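Search this journal Enter keyword, author or DOI Advanced search

4. Why the dressing goes on when it does

We now turn to the part of the study we most enjoyed, which is the wilting. Anyone who has packed a salad for lunch knows the problem: leaves that were crisp at breakfast are limp and dark by noon. Home cooks have plenty of rules about this (dress late, dry the leaves well, keep the tomatoes apart), and we wanted to see which of them hold up when many people eat the same bowls.

In all, 1,465 bowls were made up at the Tasbridge test kitchen and scored for crispness, color and overall liking. Each bowl held romaine, butter lettuce or curly kale, and each was dressed either with a plain lemon and oil mix or with a creamy buttermilk one. Dressing went on at serving, one hour before, or 14 hours before. Tasters gave us 2,593 usable score sheets, and we are still a little amazed at how willing people were to eat cold kale before nine in the morning!

Kale was the star. Bowls dressed the evening before scored higher for liking than the same kale dressed at the table, and this was true for both dressings. Salt and acid soften the tough leaf, and tasters wrote words like "silky" and "finally chewable" on their sheets. Romaine held up nicely for an hour and then fell away fast – the ribs kept some snap, but the leaf ends did not. Butter lettuce was past saving at one hour with the lemon mix. With buttermilk it did a bit better, and we return to that in Section 5.

Tasters who could not come to the kitchen filled in their sheets at home.

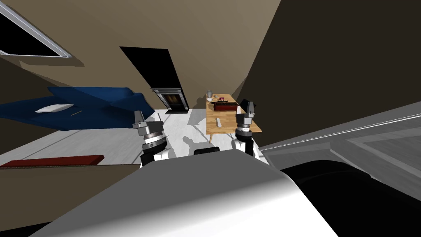 Figure 3. Computer-rendered interior with a blue sofa, fireplace and skylight.

Of the full set of sheets, 1,016 came from the home group. We had expected their scores to be noisier, and for color they were, which makes sense when kitchen lighting differs so much from one house to the next. For crispness, though, the two groups lined up beautifully. A limp leaf is a limp leaf wherever you eat it, and this is great news for anyone hoping to run food studies on a small budget.

Drying mattered more than we had guessed. Sârbu's earlier work on spun and towel-dried greens had pointed this way, and our results agree with hers. Leaves that went into the bowl with water still clinging to them lost their crunch sooner, and the dressing slid off and pooled at the bottom. Two turns in the spinner with a rest in between gave the best bowls in every leaf type. Sânziana Sârbu kindly shared her drying sheet with us, and we used it with only one change: we weighed the leaves after the second spin as well as the first.

One result we cannot yet explain is the November batch of romaine, which stayed crisp much longer than the others. The heads came from the same grower and were stored the same way. We have kept these bowls in the totals and also report them on their own in Table 4.

Related articles
Cella: a simple bite test for raw leafy greens
Storing cut herbs in home refrigerators: the Gollent trials
Tawfik method for judging the thickness of creamy dressings
Salt, acid and time in raw kale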